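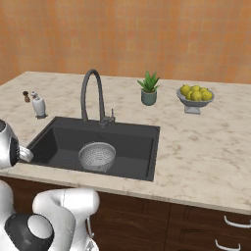

Community > Work and Jobs > Hospitality and Catering > Changes at Work

Robot arm coming to our kitchen, what happens to the sink crew?

Posted by Mireille Chamoun, Nov 3, 2024
Tagged: kitchen work, automation, rosters, retraining

Hi all, long-time reader, hardly ever post. I run the wash-up and veg prep side of a catering kitchen in Rustmont. We do school lunches and a couple of aged care places, 2756 meals in a normal week, and everything that isn't a plate or a tray gets done by hand. So colanders, strainers, big bowls, the awkward stuff that won't sit in the dishwasher racks.

Management has signed up with a company called Skirero for an arm that works at a sink. It rinses, lifts things out, puts them on the bench to drain. At the moment it's all on a computer. They've got a made-up kitchen on the screen and the arm practises in that, over and over, and in April a real one gets bolted down beside our second sink. My boss Fouad asked me to be the "floor contact", which seems to mean I sit in on the video calls and say things like "we'd never leave the strainer there".

My crew is four people. Two of them have been on the sinks longer than I've been in the building. I've been told there are no job losses planned, but I've also been told rosters will be "looked at", and everyone heard the second bit much louder than the first. One of the girls asked me straight out if she should start applying elsewhere and I didn't have an answer for her.

What I'd like to know from people who have been through it – what did your day look like after? Did the hours hold up? And is there anything I should be asking for now, while they still want something from me? I don't mind the thing itself, my wrists are shot and I'd happily never scrub another colander. I just don't want to have helped train my own crew out the door.

Ryszard Głowacki

Went through this in a bakery, not a kitchen, so take it with a grain of salt. We had an arm put in for unloading and stacking tins. Nobody was sacked. But two people left over the following year and they weren't replaced, so if you look at the headcount you'd say it cost two jobs, and if you ask the boss he'd say it cost none. Both true I suppose.

The work changes in a way I wasn't ready for. Before, you'd have your hands busy and your head free and you could have a yarn with whoever was next to you. After, it was a lot of feeding and watching. You put the tins where it expects them, and when it stops you go and clear whatever it stopped on and press the button. Some of the blokes loved it. I found it pretty lonely to be frank, and much louder than I thought it would be, although ours was a big old brute and yours sounds smaller.

My advice is get the hours in writing. I don't mean "no losses planned", I mean a number of hours per person per week and a date it runs until. We asked too late. Also ask who gets called when it breaks down on an early shift, and if the answer is one of your people, ask what they'll be paid for it. Ours was done as a "favour" for ages before anybody put a rate on it.

And your own role in it. If you're on those calls every week that's a job, make them give it a title and some money.

Tatu Ndung'u

Its going to be slow as. They always are at first. You'll be rinsing by hand next to it for months so I wouldn't worry too much about jobs. We had a demo at our place and it took forever to pick up one bowl and then everyone went to smoko.

Hanan Sabbagh

I'm in a hospital kitchen and we're a bit further down the road than you, so I can tell you what we did, good and bad.

First, the computer stage matters more than it looks. I used to sit on the calls half asleep because it all seemed like a video game, lovely clean benches and hardly a thing on them (I wish!). But that's when they decide what counts as normal. In ours the sink was always tidy, one item in it, sitting up nicely. Nobody had told them that at half past one our sink is a pile of strainers jammed inside each other with rice stuck in every hole. I started taking a few phone pictures at the worst time of day and sending them in, and after that they started building messier sinks for it to practise on. I wish I'd done it sooner. Bring one of your sink people to a call too, if Fouad will wear it. Ours picked up things I'd have missed completely, like which bowls you can't grab by the rim.

On the hours, same as Ryszard, in writing. We got ours frozen for the trial period and a review with the union rep in the room. We also got a line saying anyone who wanted training on the arm would get it on paid time, and it went by length of service, so the older hands got first pick. One of ours took it up at 61 and she's the best we've got. The other older lady wasn't interested and moved over to cold prep – same pay, and she says her hands are better for it.

What I'd do differently is the logging. Ours came with a program called Ciltum that records every stop and who cleared it. It was sold to us as a maintenance thing. Then a supervisor started reading out who was fastest at clearing stops, in front of everybody, and that soured people on it more than the arm ever did. Ask now what gets recorded, who can see it, and whether names have to be on it at all. Ours has shift numbers now instead of names.

About Tatu's bowl, ours was slow too to begin with. It got better though, so please don't plan around it staying slow!

For your girl who asked if she should be applying, I'd tell her exactly what you've been told and what you haven't, and the day you'll next know more. Mine were far calmer once there was a day to look forward to, even when the news on the day was that there wasn't any.

Happy to send you the wording from our agreement if you message me, it's a bit under two pages and you can swap your own details in.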